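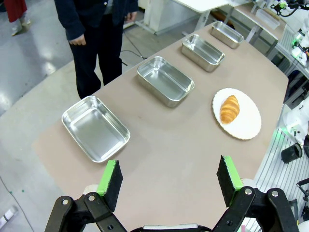

Four steel trays and a round white plate on the long table.

Mountain week at Lestia

I promised the editor a few paragraphs on the mountain flying course and then kept putting it off, so apologies if you've already heard most of this from me in the crew room. I went out to Lestia in February, with a fairly low-hours licence and a lot of confidence about my hovering (which is perfectly good hovering, thank you, at sea level, over short grass, with a steady breeze on the nose). By lunchtime on day one the confidence had mostly gone and I was having a wonderful time.

The course is run by Georgiou, who have the hangar at the far end of the field, past the fuel bowser and the windsock that always seems to be stuck on its pole. They take a mix of people. There were a couple of us paying our own way, and the rest were service pilots who'd learned in flat country and were being sent up to the hills before their next posting. I was a bit nervous about that, but the syllabus starts everybody in the same place, with a pencil and a performance chart.

Our ground instructor was Mieczysław Kozłowski, and if you ever get the chance to sit in on his power margin lecture, please do. He has you work out the hover performance for the airfield, then for 3000 feet, then for 4000, then for 4000 on a warm afternoon with full tanks, and he doesn't say a word while you watch your comfortable margin shrink. I'd done these sums for my exams, of course. I'd never done them for a place I was going to land on that same afternoon, and it does sharpen the pencil!

The first flying was up the Skuvulow valley, and my instructor was Ebenezer Amissah. He's a very quiet man in the cockpit. He lets you get yourself into a bit of a muddle, waits to see if you've noticed, and then says something like "where's your wind?" in the tone you'd use to ask where someone had left the milk. I never had a good answer on that first trip. I was flying straight up the middle of the valley like a tourist, with no room to turn either way that I'd have enjoyed using.

So you learn to pick a side. Generally you want the side where the air is going up, and you want to be close enough to the slope to leave yourself the full width for a turn back. It feels wrong for the first half hour. The rocks look very near, the real horizon has vanished, and your eyes start using the slope as a horizon, so the speed creeps off as you raise the nose without meaning to. I lost fifteen knots that way and would have sworn on anything you like that I hadn't touched the cyclic. Ebenezer just tapped the airspeed indicator.

Day after that we started landing on things. The favourite is a little shoulder on Womska, marked on the school's chart at 2368 feet, and I've now been round it so often I could draw it for you. You do a high recce first, looking at the size, the shape, the surface, the slope and the way out. Then a lower pass alongside to feel what the air is doing, with a power check along the way, and then the approach itself with your escape route picked before you commit to anything. If it starts going wrong, you turn away downhill early and go round. I went round a lot. I was rather proud of some of my go-arounds.

What surprised me was how little of it was about handling. My hands were fine, more or less. The trouble was that I kept finishing my thinking too late, so I'd arrive at the bottom of the approach still wondering whether the wind had shifted. By the last couple of days I was saying everything out loud, wind, power, way out, over and over, and it helped enormously (and must have been very dull to sit next to).
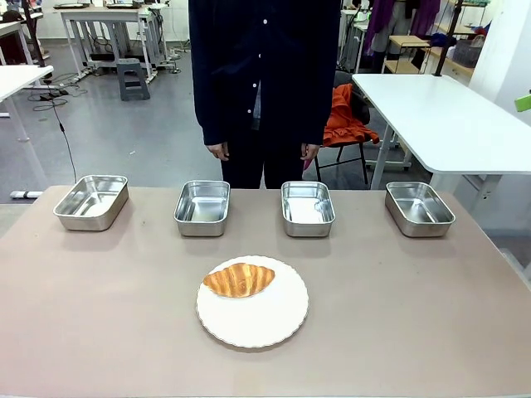
Do I need my own aircraft to do the course?

The school supplies the helicopter and the instructor. You bring a current licence, a valid medical and your own headset if you like it, and you'll get a short check flight at the airfield before going up the valley.

A few people have also asked me about the weather, and my advice is to give yourself slack at either end. We lost 2 days to low cloud. They weren't wasted, as Mieczysław used them for map work and for a long session on vortex ring, with a whiteboard that got progressively harder to read. But if I'd booked a tight connection home I'd have missed Womska altogether, and that would have been a shame. Early mornings were best for us, with calm air and good light until ten or so, and after that the wind usually got up and the lessons became more educational.

Pack warmer than you think, too. You spend a surprising amount of time standing about outside with the engine off, looking at a bit of hillside while someone points at where the air is going. Proper boots, sunglasses that fit under a headset, and a notebook small enough for a sleeve pocket. I took a kneeboard the size of a tea tray and left it in the hangar from the second sortie onwards. 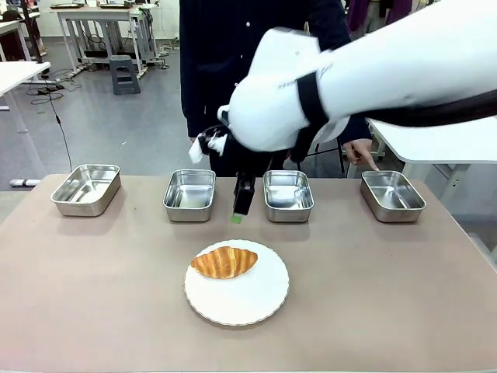
The other thing I'd do differently is some homework on density altitude before going. I got by, but I was slow, and being slow with the charts in the morning means a rushed briefing. Twenty minutes an evening for a week beforehand would have sorted it. Dig out your own flight manual and work through the hover charts, in and out of ground effect, at weights you really fly at, passengers and fuel and all. If you've only ever done it at the weights in the exam questions you may get a small shock. I did.

Was it worth the money? For me, very much so, and I'm not planning to go anywhere near a mountain for the rest of the year. I fly a better approach into our own confined area now, and I look at the trees on the way in and think about what the air's doing behind them. I've also stopped being embarrassed about going round.

I've still got my charts and the course handouts if anyone would like a look. They're in the blue folder on the shelf above the kettle, and please do put them back when you've finished, as I'll want them again before next winter.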